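Unit 7 - Working rules for shared robot cells
Handout, revised October 12, 2024. Replaces the August version, bin that one please.

Read before the practical. Slides are on Mallirow as usual, these notes fill the gaps. Not everything here was said out loud.

1. What we mean by a rule

Three levels and people mix them up all the time.

Law. What the employer or the college must do. You don't get to pick.

Standards. Written by people who argued over it for years. ISO 10218 parts 1 and 2 for industrial robots and for putting them into a cell. ISO 12100 for risk assessment in general. ISO/TS 15066 for people and robots sharing space. Know what each one covers. You won't be asked to recite clause numbers.

House rules. Ours. Shorter, stricter in places, written on the sheet by the door. When a house rule is tighter than the standard, house rule wins.

Common mistake in last year's reports: "the arm is a cobot so it is safe". No. The arm is one part. Assess the whole job - arm, tool, workpiece, table, cables, person. A gentle arm holding something sharp is still something sharp coming at you.

2. Risk assessment, the quick version

Go through the task in the order it is done. For each step:

what could hurt someone
how badly
how often they are near it
can they get out of the way
what we do about it
what is left over after that

Last one gets missed. Write down what is left over, even if it's small.

Do it again when anything changes. New fingers on the gripper = change. New workpiece = change. Moving the table = change. A faster speed setting is a change even if the program is identical, and yes this did come up at Dauda, see the case sheet. They had raised the speed for one demo and it stayed raised, the paperwork still had the old number.

Order of fixes: design the danger out first, then guard it, then signs and training. Don't start with a sign.

3. Fixtures and parts

Most of the stoppages we log start here and not in the code.

Every part has one place and one way round. If a part can go in two ways somebody will find the second one. Tall parts need proper support on the sides, check there is room for the fingers before you close on them. Clear the approach from above as well as the place you are going to.

For the desktop PC task the parts wait in a grey printed tray on the slotted table: hard drive on end, memory module upright in its narrow slot, processor flat in a shallow recess. The tower is on its side next to it, open, with the processor socket empty. 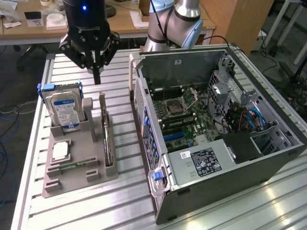 A reader of the August version wrote in to ask why we bother with a written parts check when the program already has the positions stored. Surely, they said, if the coordinates are right then the check is just paper, and at their old place the operators signed a whole week of them in one go.

Fair point about the signing. A sheet signed a week at a time is worthless, so either do it or drop it. But stored positions tell you where the robot will go. They say nothing about what is there today. Fixture knocked by an elbow, drive put in backwards, tower pushed over a bit by whoever used the bench before you. The robot goes to the same place regardless.

So the check stays. It is short:

fixture fixed down, doesn't rock
parts in the right pockets, right way round
case hasn't moved from its marks
tool tight, fingers undamaged
cables can't snag through the full move
nothing left on the table that isn't in the task

Do it with your own eyes, at the start of each session and after any stop where someone reached in.

4. Handling electronics

Static. Wrist strap on when touching memory, processors or boards. Hold by the edges. Never touch contacts.

PC unplugged from the mains before anything goes near the inside of the case. Do not open the power supply. Ever. It can hold charge after unplugging and there is nothing in this course that needs you in there.

Processor goes into the socket with no force at all. If the program needs force to seat it, stop, the alignment is wrong. Memory does need a push, so set a force limit first and start low. Raise in small steps and log each one. Don't share one limit accross both jobs.

Case edges can be sharp. Lift by the outside.

5. Running the cell

First run of any new or edited program: reduced speed, hand on the enabling device, one person only giving orders. Second person watches and can call stop. Anybody can call stop, incidentally, and no one has to justify it afterwards.

Before you press start, say it out loud. "Moving." Wait for an answer.

Don't reach in during a pause. A paused program can carry on. If you need your hands in there, use the proper stop and take the pendant with you so nobody else restarts it.

Emergency stop is for emergencies, but if you are unsure, treat it as one. After an e-stop: find the cause, put it right, do the parts check, then reset. Resetting first and looking after is the wrong way round and loses marks in the practical.

Laptop, tea, phone - none of it on the slotted table.

6. Keeping records

Boring, carries marks anyway.

The Vanden log covers 3,000 cycles of the memory job, of which 2,260 needed no person to step in. Work out the rate yourselves. Then ask the better question, which is what "needed no person" means. In the log, nudging the tray straight between cycles was not counted as stepping in. Should it be? One paragraph on this, bring it to the seminar.

A usable entry has: date, program version, tool fitted, speed, force limit, what happened, who was there. "Failed, retried, fine" is not an entry. Keep the failures in. A log with the bad runs taken out can't be used for the risk assessment, or for anything much.

Program versions - number them. No "final", no "final new".

7. For the practical

Groups of 3. Swap roles so each of you does operator, watcher and recorder once. Risk assessment on the Plenimero template, hand written is fine if I can read it. Bring it finished, you can't start without it.

Marked on: the assessment, the parts check, how you deal with a stop, the log. Not on speed. A slow run with a good record beats a quick one with none.

Reading: case sheet (Dauda), Vanden log extract, and the intro and scope pages of ISO 12100, library has acess. Section 5 again the night before.

Still to add: note on battery packs, lifting limits for the cases.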